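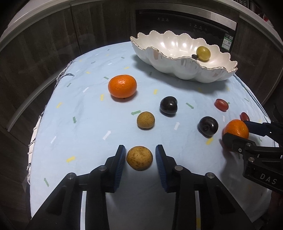 Department of Clinical Informatics and Patient Access, Ouellet Regional Health
Staff Discussion List

Subject: Re: Automated message sorting in the primary care clinics
Date: February 19, 2026
From: Yvette Robichaud
To: Clinic Operations list

Dear colleagues,

Thank you to everyone who responded to the January notice. I have quoted Dr. Tokgöz's message in part, as it raises most of the points that have also reached me by telephone, and I will answer them in the order she wrote them.

Müzeyyen Tokgöz wrote:

> I have read the notice on the Cellari sorting tool and would like
> several matters settled before the Greravton clinic is asked to
> take part.
>
> First, the notice says that patient portal messages will be
> "prioritized automatically." Does the tool decide who is seen, or
> does it only change the order of the inbox? My nurses have read it
> both ways.
>
> Second, many of our patients write in French, or in a mixture of
> French and English, and a good number of messages are written by
> a son or daughter on a parent's behalf. Was the tool tested on
> messages of this kind?
>
> Third, who is responsible if an urgent message is placed in the
> routine group and read the next morning?
>
> Fourth, I would ask that the time needed to check the tool's work
> be counted as work. We were told that the dictation software would
> save each physician an hour a day. The correcting of notes was
> moved to the evening and did not appear in any report.
>
> I am not opposed to the project. Our inbox is too large for the
> staff we have, and I would welcome help with it.

On the first point, the tool changes the order of the inbox and adds a label of urgent, same day or routine. It does not reply to patients, book or cancel visits, or close a message. Every message will continue to be opened and read by a member of the nursing staff. The wording of the notice was unclear and a corrected version will be sent to clinic managers.

On the second point, the trial at the Zullus Street clinic covered 1,858 messages. Each was labeled by the tool and, separately, by a triage nurse who could not see the tool's label. The two agreed in 88 percent of cases. Most of the disagreements were between same day and routine, and in the larger part of those the tool had chosen the more cautious label. In 3 cases a message the nurse considered urgent was labeled routine. All of these concerned chest or breathing symptoms mentioned near the end of a long message about something else, such as a prescription renewal. The supplier has been asked to address this, and we will not extend the trial until we have repeated the test on new messages.

The trial messages were nearly all in English. Dr. Tokgöz is correct that this leaves a gap, and I do not wish to suggest that the figures above would hold at Greravton. Until a French test has been carried out, messages in French or in both languages will be left unlabeled and will appear at the top of the inbox in order of arrival. Messages sent through a family member's proxy account will be handled in the same way.

On the third point, clinical responsibility remains where it is today. The clinic must review all messages received before 4:00 p.m. on the day they arrive, whatever label they carry. A routine label is not a reason to hold a message over. Any message believed to be wrongly labeled should be reported through the usual safety form, with "inbox label" entered in the subject field. Please do not paste the patient's words into an email to this list.

On the fourth point, I agree. Participating clinics will be given a protected period of roughly 10 minutes per nursing shift for checking labels, and it is to be entered in the schedule. If it proves too short, managers should tell me so that it can be adjusted. The time will be shown in the evaluation alongside any time saved.

Two further questions came from other members of the list. Patients will be informed through a short statement on the portal's message page, and may ask that their messages not be sorted by the tool. The front desk can record this request in the chart under communication preferences. Message text is processed on our own servers and, under the agreement, may not be used by the supplier to develop other products.

Clinics that wish to comment on the draft portal statement should send their remarks to me directly. The French version is still with the translator and will be circulated separately.

Sincerely,

Yvette Robichaud
Manager, Patient Access
Department of Clinical Informatics and Patient Access

To leave this list, send a blank message with the word "unsubscribe" in the subject line.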